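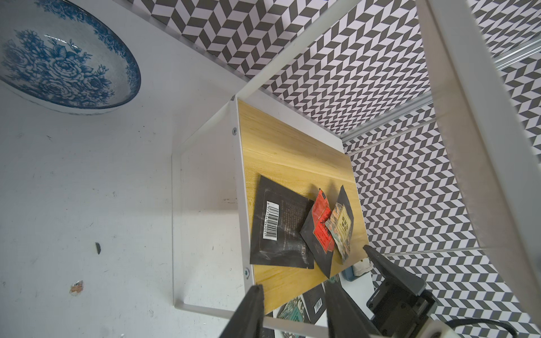 Attachment 1: snack shelf and the blue-and-white bowl

Ticket 944
Subject: Packets keep sliding on the snack shelf
Opened by: Tegwen Foulkes
Location: Trokthorpe, upstairs break room
Status: Open

Hi all! Me again, sorry. I've been trying to get the snack shelf sorted and I need help from whoever knows these Prisby units, as I've run out of ideas (and a bit of patience).

The trouble is the upper board, the light wood one in the white metal frame. Anything flat and shiny creeps toward one end over the course of a day. I line the packets up in the morning, and by 3 o'clock they're leaning on each other like people on a late bus. I've got them overlapping in a row now, with the big black one face down so I can get at the barcode for the reorder sheet, then the red and black one, then the gold, green and orange one on the right.

What I've tried so far:

Tightened both screws on the left side rail. Neither of them moved much, so I don't think they were loose to start with.

Wiped the board with a damp cloth and let it dry over lunch. Slid just the same.

Swapped the heavy packets down to the lower level. Things stay put better down there, but it's crowded already and the little green packet keeps getting lost!

Stood everything upright. Lasted until somebody opened the fridge.

Could one of you tell me if the board is meant to clip in, or does it just rest on the rails? The leaflet is long gone.

Also, separate thing, the white tabletop next to it is getting pretty scuffed, little grey marks and specks all over. Is there a cleaner that's safe on it? I moved the rose bowl over there and I don't want to be dragging it through grit.

Update, Tegwen: Asmaa came by with a level and the board is off, lower at the right end. So it's the shelf and I'm not imagining it. She thinks one foot needs winding out. We couldn't get it to turn by hand.

Reply from Ghazala Qureshi, Fendham stores: The board on that model just rests, no clips. I can send 3 strips of the Mirani grip liner, cut to size. Please level the foot first, though, or you'll only slow the slide down. For the tabletop, dish soap and a soft cloth, and brush the crumbs off before you wipe.

Update, Tegwen: Perfect, thank you! Yes please to the liner. Ea is bringing a wrench on Saturday, so I'll clear both levels the night before and leave the packets in a box by the kettle. Keeping this open until the foot's done and I've given it 24 hours with the packets back on.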